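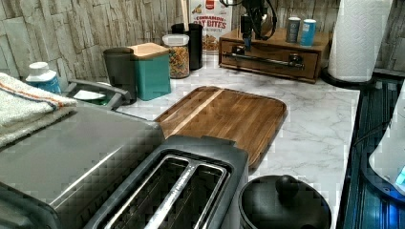
Rocío Ibarra would like it known, before anyone applies, that the recipe cards do not say what they mean. She has told me this twice by email and once across a parking lot, and she has asked that it go at the top of the call. So it's at the top.

CALL FOR HOME COOKS: THE WANDMONT CARD PROJECT

Posted 2024-02-13

The Wandmont Historical Society owns 1428 handwritten recipe cards. They came to us in shoeboxes, cookie tins and one bowling bag, mostly from families who had just lost a grandmother and couldn't bring themselves to throw out her opinions on cabbage. For years we have kept them dry and more or less in order. We would now like to find out whether any of them can be cooked.

We are looking for 38 people in and near Wandmont who will take a small batch of cards home in April, make what's on them in an ordinary kitchen, and write down what happened. You do not need to be a good cook. We already have two good cooks and they argue.

What you would be doing

You'll get seven or eight cards, photocopied, because the originals have already survived enough butter. Over four weeks you make each dish at least once. Then you fill in a two-page form: what you bought, what you did, where the card left you stranded, and whether a person at your table asked for more. We mean a real person. "The dog loved it" was written on three of our trial forms and we still don't know what to do with it.

The cards assume you were standing in the kitchen when the author learned the dish. One reads, in full, "Make dough as usual. Bake." Another gives flour by the coffee cup and doesn't say whose. A card from the Győri family calls for "the good pan" and then, two lines down, warns you not to use it. Please follow the card as written the first time, even when you can see trouble coming. If you want to fix it on the second try, be our guest, and tell us how.

We'd also like to hear about smells, noise, and how many bowls you dirtied. Old recipes are remarkably casual about bowls.

What you get

A grocery card worth $274, loaded once at the start. This is meant to cover ingredients for the whole month and it should, unless you draw the goose. If you draw the goose, call us.

You'll be thanked by name in the finished book, which will be printed by Drovier on paper that can be wiped. You may keep your photocopies. There is a supper at the end where everybody brings their best dish, and we would ask you not to all bring the poppy seed roll. At the trial supper we had eleven of them and a bag of chips.

Who we'd like to hear from

- People with a working stove and an oven whose temperature dial bears some relation to events inside.
- People who live with others, or have neighbors willing to be fed.
- People who cook out of duty, boredom or spite. We have plenty of enthusiasts.
- Anyone who reads Hungarian or Spanish, or can make out pencil under gravy.

If you have serious food allergies, tell us on the form and we'll sort your batch by hand. Kids can help but an adult has to sign. You will not be asked to make anything with lard if you'd prefer not to, though you should know that this rules out quite a lot of 1950s Wandmont.
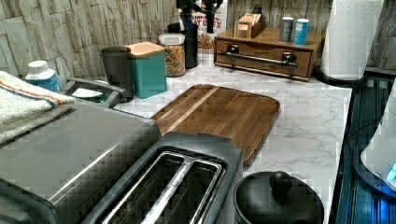
Ashwin Annamalai wrote back to the draft of this call to ask whether a microwave counts as a kitchen. It does not, but he may apply anyway, as there are several cold salads and a thing with gelatin that has to be seen through by somebody.

Other questions we've had so far:

Can I choose my cards? No. We tried that, and all the cakes went in an hour. Batches are drawn out of the bowling bag.

What if a dish is awful? Write that down. Gyula Illés handed in a page and a half on his aunt's liver soup during the trial, and it is the best thing in the files.

Do I have to use my own money for equipment? Please don't buy anything. If a card wants a tool you don't own - we've met two such cards, both about noodles - ask at the desk and we'll see what's in the back room.

How to apply

Send a note with your name, phone number, how many people you usually feed, and the last thing you cooked that went wrong. Address it to Ferenc Pálfi, Wandmont Historical Society, or drop it at the front desk, where it goes in the tin marked BUTTONS. The building is open every afternoon except Monday. We'll call everyone before the end of March, including the people we can't take.

Batches can be picked up the first week of April. Bring a folder. The photocopies curl.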